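KANDSTEAD LABORATORY REPORTS RESULT IN LEARNED BIN PICKING

Method developed with Caltelix needs far fewer practice attempts to teach an industrial arm to clear mixed parts

KANDSTEAD, July — The Kandstead Laboratory for Machine Handling today released results from a joint study with Caltelix on the automated picking of parts that lie at random in a bin. The method, named Itance, chooses each grasp by estimating how the attempt will change the position of the parts left behind.

Most picking systems score every possible grasp by itself and take the one with the highest score. That approach works well in a full bin. It becomes less dependable as the bin empties, when the last parts tend to settle against a wall or in a corner where a finger has little room to close. Itance adds a second score, which covers the two moves that would follow, and will give up an easy grasp if it would push a neighboring part out of reach.

The system was trained on 3505 grasp attempts made on a physical robot, with no simulated data. Work was carried out on a KUKA arm over a metal bin, using rectangular bars in red and dark green.
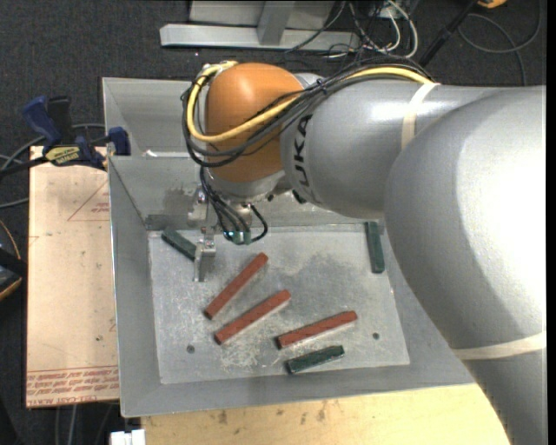

Colm Noonan said that the last few parts in a bin had always set the pace of the whole line, and that a method which cleared the first layers quickly but then called for an operator had saved very little. He added that the team had judged its work by emptied bins, and had left the rate of single successful grasps as a secondary measure.

In the final evaluation, the arm was given 19 bins that had not been used in training. It emptied all but five without help. The comparison method, which used the same arm and gripper but scored each grasp alone, needed help with almost twice as many. Planning added seven percent to the average time per pick.

The study also records the limits of the method. All parts were rigid and had straight edges, and performance on curved or flexible parts has not been measured. When two bars lay flush along their full length, the system at times failed to separate them and repeated the same attempt.

The next phase will be carried out at the Ramasamy test hall, where the method will be tried on cast and machined parts of mixed sizes. Caltelix will supply the parts and keep the record of operator calls.

The full report, with the training data and the list of failed attempts, is available on request from the laboratory's publications office.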